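인쇄하기 | 이메일로 보내기

생활

간식 상자를 여는 날
낱개 포장 과자를 상자째 사서 먹는 집의 정리법

2023년 4월 23일 일요일

과자를 봉지로 사지 않고 상자로 사는 집이 늘었다. 큰 봉지 하나를 뜯으면 그날 안에 다 먹거나 눅눅해져서 버리게 된다. 낱개 포장된 것을 여러 종류 섞어 상자에 담아 두면 먹고 싶은 만큼만 꺼낼 수 있다. 우리 집도 지난 1월부터 그렇게 하고 있다. 석 달 남짓 해 보니 좋은 점도 있고 귀찮은 점도 있어서 적어 둔다.

시작은 동네 수입 식품점 보시크(Vosik)에서 산 모둠 상자였다. 종이 상자 하나에 이것저것 담아서 파는 것인데, 무엇이 들었는지는 열어 봐야 안다. 주인이 그 주에 들어온 물건을 손에 잡히는 대로 넣는다고 한다. 첫 상자에는 견과류 강정, 깨 과자, 말린 과일, 초콜릿 바가 들어 있었다. 그중 절반은 처음 보는 것이었고, 절반은 어릴 때 할머니 댁에서 먹던 것과 비슷했다.

값은 싸지 않다. 낱개로 치면 제일 싼 것이 500원, 보통은 900원에서 1,000원 사이다. 대형 마트의 큰 봉지와 무게로 비교하면 분명히 비싸다. 그래도 버리는 양을 생각하면 우리 집에서는 큰 차이가 없었다. 전에는 반쯤 남은 봉지를 집게로 집어 두었다가 한 달 뒤에 버리는 일이 잦았다. 지금은 그런 봉지가 없다. 집게도 서랍에 그대로 있다.

꺼내서 늘어놓기

상자를 받으면 먼저 다 꺼낸다. 상자 안에서 뒤적이면서 고르면 아래에 깔린 것은 끝까지 아래에 남는다. 식탁에 흰 종이를 한 장 깔고 하나씩 꺼내 놓으면 부스러기도 같이 치울 수 있다. 포장이 찢어진 것이 있으면 따로 빼서 그날 먹는다.

모둠 상자는 겉모양이 제각각이라 처음에는 어떻게 나눠야 할지 막막하다. 노란 봉지, 검붉은 봉지, 금색 무늬가 들어간 어두운 봉지가 뒤섞여 있고 글자도 나라마다 다르다. 색깔로 나누는 사람도 있고 단맛과 짠맛으로 나누는 사람도 있다. 나는 속이 보이는 것과 안 보이는 것으로 먼저 나눈다. 투명한 포장에 든 것은 표시를 읽지 않아도 대충 무엇인지 알 수 있고, 부서졌는지 녹았는지도 바로 보인다. 안 보이는 것은 하나하나 뒤집어서 글자를 찾아야 하므로 시간이 더 걸린다.

투명 포장에 든 과자는 울퉁불퉁하고 윤기가 도는 황갈색인 것이 많다. 이런 것은 겉만 보고 맛을 맞히기가 어렵다. 비슷해 보여도 어떤 것은 딱딱하고 어떤 것은 끈적하다. 처음 보는 것은 하나만 뜯어서 식구 수대로 잘라 먹어 본다. 입에 맞으면 이름을 적어 두고, 안 맞으면 나머지는 이웃에게 준다.

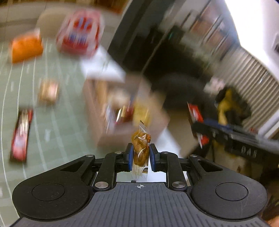

날짜를 보고 다시 넣기

나누기가 끝나면 날짜를 확인한다. 낱개 포장은 날짜 찍힌 자리가 일정하지 않다. 포장 끝의 접합 부분에 눌러 찍은 것도 있고, 뒷면 구석에 잉크로 찍은 것도 있다. 잉크로 찍은 날짜는 손으로 몇 번 문지르면 지워지는 것이 있으니 받은 날 바로 보는 것이 낫다. 수입품은 일, 월, 연도 순서로 적힌 것이 섞여 있어서 헷갈리기 쉽다. 나는 헷갈리는 것에만 종이테이프를 붙이고 우리 식으로 날짜를 다시 쓴다.

다시 넣을 때는 날짜가 많이 남은 것을 밑에, 얼마 안 남은 것을 위에 둔다. 상자는 받은 것을 그대로 쓴다. 예쁜 통을 따로 산 적도 있는데, 뚜껑이 무거워서 아이들이 열어 놓고 다녔다. 종이 상자는 날개를 바깥으로 젖혀 두면 안이 한눈에 보이고, 다 먹으면 접어서 내놓으면 된다. 기름이 배거나 모서리가 무르면 바꾼다. 길쭉한 것은 벽 쪽에 세우고, 둥글고 잘 굴러다니는 것은 가운데에 둔다. 세워 두면 꺼내기도 쉽고 눌려서 부서지는 것도 적다.

어디에 둘 것인가

가스레인지 옆과 창가는 피한다. 강정이나 초콜릿은 날이 조금만 따뜻해져도 서로 붙는다. 우리 집은 식탁 옆 낮은 선반 둘째 칸에 둔다. 바닥에서 115센티미터 높이의 위 칸에 두었을 때는 어른은 편했지만 아이가 의자를 끌고 와서 올라갔다. 낮은 곳으로 옮긴 뒤에는 그런 일이 없다. 대신 하루에 하나라는 규칙을 정했다. 규칙은 주말에 자주 깨진다.

냉장고에 넣는 집도 있다. 초콜릿이 많은 여름 상자라면 그것도 방법이다. 다만 냉장고에서 꺼낸 포장 겉에는 물기가 맺히고, 종이 상자가 그 물기를 먹는다. 넣을 것만 골라 밀폐 용기에 담는 편이 낫다.

빈 포장 처리

낱개 포장의 가장 큰 단점은 쓰레기다. 상자 하나를 다 먹고 나면 빈 비닐이 제법 쌓인다. 비닐로 내놓을 수 있는 것과 아닌 것이 섞여 있어서 표시를 봐야 하는데, 수입품에는 우리 분리배출 표시가 없고 붙여 놓은 한글 스티커에만 있는 경우가 있다. 스티커가 상자 바깥에만 붙어 있으면 낱개로는 알 길이 없다. 보시크에서는 다 먹은 상자를 가져가면 다음 상자를 거기에 담아 준다. 비닐은 받지 않는다.

살 수 있는 곳

보시크는 모둠 상자를 매주 새로 내놓는다. 짠 것을 빼 달라거나 견과류를 빼 달라고 하면 그렇게 담아 준다. 알레르기가 있는 집은 꼭 미리 말하고, 받은 뒤에 한 번 더 확인해야 한다. 이스트몬트(Istmont)는 택배로만 파는 곳으로, 구운 과자가 많고 포장이 얇아서 오는 동안 부서지는 것이 더러 있다. 후카돈(Fukadon)은 쌀과자와 콩과자가 중심이라 단것을 싫어하는 어른에게 맞는다. 세 곳 모두 상자 크기가 달라서, 선반에 둘 생각이라면 칸 높이를 재어 보고 주문하는 것이 좋다.

우리 집은 다음 달에 후카돈 작은 상자를 시켜 볼 생각이다. 콩과자는 아버지가 드신다.

문의: 편집부 생활면 담당 | 저작권자의 허락 없는 전재와 복사를 금합니다 | 맨 위로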